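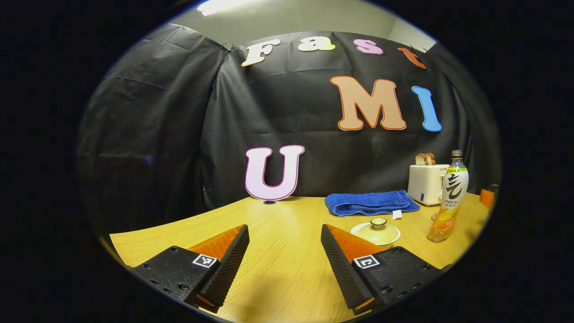

冬の窓の結露は、何で決まるのか。
部屋の空気に含まれる水分の量と、ガラスの表面の温度で決まる。

十二月

朝六時に起きる。寝室の窓の下半分が濡れていた。カーテンの裾も湿っている。台所から雑巾を持ってきて拭き、バケツに絞った。去年の冬はタオルで拭いていたが、タオルは乾きが遅く、洗濯物も増えるのでやめた。今年は古いシーツを切った雑巾を使っている。吸いはよくないが、すぐ乾く。

湿度計は80%を指していた。寝室に置いてあるのはSevtonの安いやつで、隣に置いた温度計と比べると温度がいつも少し高めに出る。湿度のほうも正しいかどうかわからない。ただ、毎日同じものを見ていれば、昨日より高いか低いかはわかるので、それで足りている。

この部屋に越してきて二度目の冬になる。北向きの寝室で、窓はアルミの枠に一枚ガラス。内見は夏だったから、窓のことは何も考えていなかった。風通しがいいですね、と不動産屋に言われて、そうですねと答えたのを覚えている。

最初の冬は、結露を放っておいた。昼になれば乾くと思っていた。年が明けてから枠のゴムの部分に黒い点が出て、拭いても取れず、二月には窓台の板の角が少し浮いてきた。壁紙の継ぎ目も下のほうだけめくれた。管理会社に電話したら、換気をしてくださいと言われた。それはそうだと思ったが、仕事から帰るのが夜で、外は氷点下で、換気と言われてもと思いながら電話を切った。

今年は十一月の終わりから手をつけている。やったことを書いておく。来年の自分が読むと思う。

まず洗濯物を寝室に干すのをやめた。これが一番大きかったと思う。前は鴨居にハンガーをかけて、寝ている間に乾かしていた。朝には乾いているので便利だったが、その水がどこへ行ったかといえば、窓に付いていたわけだ。今は風呂場に干して、換気扇を回したままにする。風呂場の扉は閉める。厚手のものは朝までに乾かないので、もう一日かけておく。靴下は足りなくなったので買い足した。

次に、家具を壁から離した。本棚は拳ひとつ分。ベッドも同じくらい。ベッドの頭側の壁は触ると冷たく、枕の裏がときどき湿っていた。離してからは湿っていない。隙間に物が落ちるようになったのは困っている。昨日は眼鏡が落ちて、物差しでかき出した。

窓に貼る断熱のシートは迷って、結局貼った。Gultatiaという店の冬物売り場で、大きいのを一本買った。霧吹きでガラスを濡らして貼るだけと書いてあったが、一枚目は空気が入って斜めになり、剥がしてやり直した。二枚目はまあまあ。三枚目は長さを測り間違えて、下が指の幅だけ足りない。足りないところから結露している。端から水が入って、そのうちカビるという話も読んだので、春には必ず剥がすつもりでいる。貼った窓からは外がぼやけて見える。向かいの家の柿の木がもう葉を落としているはずだが、枝と空の境目がよくわからない。

貼ったあと、ガラスの濡れ方は減った。そのかわりアルミの枠のほうがよく濡れる。水は一番冷たいところに付くので、ガラスが少しましになれば枠に付く。考えてみれば当たり前のことで、シートを貼る前に気づいてもよかった。枠には今のところ何もしていない。枠用のテープというのもあるらしいが、剥がすときに糊が残りそうで手が出ない。

七時に換気。寝室と台所の窓を両方開けて、やかんの湯が沸くまで待つ。これで部屋はすっかり寒くなるが、壁や家具は冷えきらないので、閉めれば戻るのは早い。前は寝室の窓だけを細く開けて長く置いていた。それだと窓のまわりばかり冷えて、空気はあまり入れ替わらない。湯が沸いて窓を閉め、湿度計を見たら60%まで下がっていた。

朝食はトーストと昨日の残りの大根の味噌汁。大根は煮すぎて箸で持てなかった。

昼、Turesumの駅前まで歩いて電気屋に寄った。除湿機を見るため。ここのところずっと迷っている。冬の除湿には、ヒーターで乾かす方式のほうが寒い部屋に向いているそうで、店の札にも似たことが書いてあった。ただし電気を食う。見ていた機種は強運転で700ワットとあった。うちは台所で電子レンジを使いながら寝室の電気ストーブをつけるとブレーカーが落ちる。そこへ700ワットを足すとなると、何かを止める順番を考えないといけない。もうひとつの方式は電気代が安いかわりに、室温が低いと水があまり取れず、音も大きい。Xiaという小さいのは静かそうだったが、タンクが湯のみくらいしかなく、押し入れ用と書いてあった。

何も買わずに出た。店の人に声をかけられて、北向きの寝室で、と説明を始めたら、うちも実家が北向きでとその人の話になった。その実家では、夜のうちに窓の下に新聞紙を丸めて置いておくそうだ。朝に捨てるだけでいいという。新聞は取っていない。

帰りに商店街で豆腐とねぎと、窓用の水切りを買った。持ち手の中に水がたまるもので、前から気になっていた。帰ってすぐ試したかったが、昼のガラスは乾いていた。シートを貼った窓には使えないような気もする。表面がでこぼこしているので、ゴムが浮くと思う。使えるのは台所の小窓と玄関脇の窓だけかもしれない。買う前に考えるべきだった。

午後は枠のゴムの掃除をした。去年の黒い点が残っているところに、台所用の漂白剤を薄めて綿棒で塗り、しばらく置いて拭いた。薄くはなった。奥まで入っているらしく、消えはしない。手袋の指先に穴があいていて、人差し指がしばらくぬるぬるした。塗っている間は窓を開けていたので、体が冷えた。レールの溝には砂と小さな虫の死骸がたまっていて、割り箸に布を巻いて取った。隅に水抜きの穴があるのに初めて気づいた。片方は埃で詰まっていて、竹串でつついたら通った。去年の冬はずっと詰まっていたことになる。

窓台の浮いた板は、押すとまだ少しへこむ。退去のときに何か言われるだろうか。去年電話したときの日付を手帳で探したが、書いていなかった。今日、板と壁紙の様子を手帳に書いておいた。

夕方から鍋。豆腐とねぎと白菜、鶏肉。鍋は結露にはよくない。換気扇を回して、台所と寝室の間の戸を閉めて食べた。それでも台所の小窓は食べ終わるころには真っ白で、しずくが筋になって落ちていた。さっそく水切りを使った。よく取れる。上から下へ引くと、持ち手の中に水がたまっていくのが見える。ただ、一番下の枠の手前で止まるので、そこに残った水は結局雑巾で拭く。

ストーブについても書いておく。去年は石油のファンヒーターを寝室で使っていた。灯油は燃えると水が出るので、加湿器を置いていたようなものだった。今年は寝室では電気だけにして、石油は台所でしか使わない。電気のほうは足元しか暖かくならない。去年は室温が24度くらいまで上がることもあったが、今年の寝室はそこまでいかず、布団に入るまでは上着を着ている。暖かい部屋ほど空気が水をたくさん抱えて、それが冷たいガラスに触れて落ちるのだから、寝室は少し寒いくらいでいいのだろう。寝る前に湯たんぽを入れる。湯たんぽの口のゴムが古くなってきたので、これも替えたい。

風呂のあと、風呂場の扉を閉めて換気扇を強にした。扉の下の隙間から脱衣所の空気が吸い込まれて、足首が寒い。壁の水も切っておいた。新しい水切りはここでも使える。タイルのほうがガラスよりやりやすかった。

寝る前の湿度計は朝の換気のあとより少し高い。人がひとり寝ているだけで朝までにまた上がる。寝室の戸を少し開けて寝るかどうか。開けると台所の冷蔵庫の音がする。今夜は開けてみて、朝の窓を見ることにする。

明日は燃えるごみ。割り箸と綿棒をまとめて袋に入れた。漂白剤が残り少ない。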